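January 10, 2021

Started on the hats and scarves today. They have been in a heap by the door all winter and I was tired of digging through them. I brought the clear plastic bin over to the wood table, so I can see what's in it without taking the lid off every time. The green things go together, and the old red cap stays out until I decide about it. 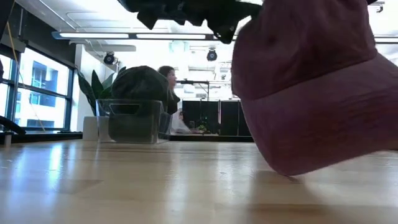
Imtiaz thinks caps should never go in a bin at all, they lose their shape and you end up steaming them over a kettle. He hangs his on nails. I said I'm not putting 13 nails in a rented wall, and he said four would do.

I looked at the Zavero hooks online after lunch. They stick on, but the reviews say they let go in damp weather. Didn't order any.

The cap has faded a lot. I bought it in Karitov the year I worked there and wore it most days.

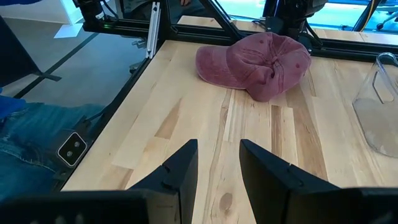 I could give it to Przemysław, who has asked for it twice, but I think I'll keep it through February and see if I wear it. Gloves are next. Two of them have no match. Also need to call about the heating bill before noon tomorrow.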